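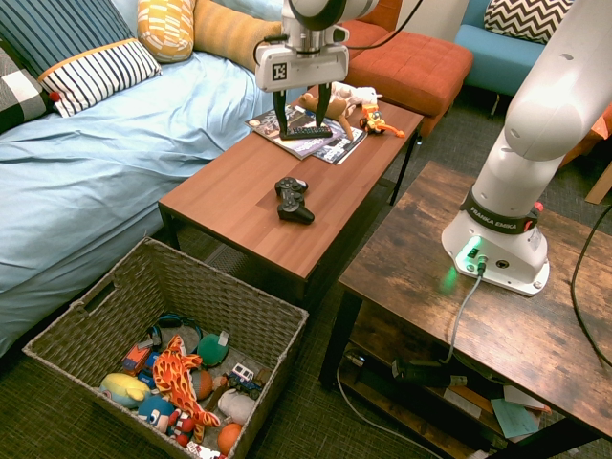 Menaka Haque wrote in to say that her first 14 demonstrations all started with the arm in the same pose, and that the trained policy would not move from anywhere else. The steps in this guide have been reordered with that in mind.

Recording pick-up examples for a tidying task

1. Fix the camera first. Tighten the mount and take a reference still. If the camera shifts later, compare with the still and put it back before recording again.

2. Set the start pose, then vary it. Move the gripper a few centimetres in any direction between episodes. Two episodes in a row should not begin from the same place.

3. Choose one target per episode and type its name into the task field before you start. "Remote control" will do. Do not write "remote" in one session and "TV control" in the next.

4. Leave other things on the table. Soft toys, magazines and a game controller are all useful clutter. Move them between episodes, and let the target rest on something uneven some of the time.

5. Lower the fingers on either side of the target, pause, then close. The pause matters — Pudumel splits each recording into phases by gripper speed, and without it the approach and the grasp come out as one.

6. Lift, carry to the basket, release, back off. Stop the recording only when the arm is still.

7. Mark the episode good or bad straight away. Keep the bad ones in a separate folder.

Record 16 episodes per target, then rearrange the room. Hammad Sandhu's August set used 15 and one object was left short after filtering.

Known problem: Pudumel drops the task name if the field is edited during recording. Stop, correct it and repeat the episode.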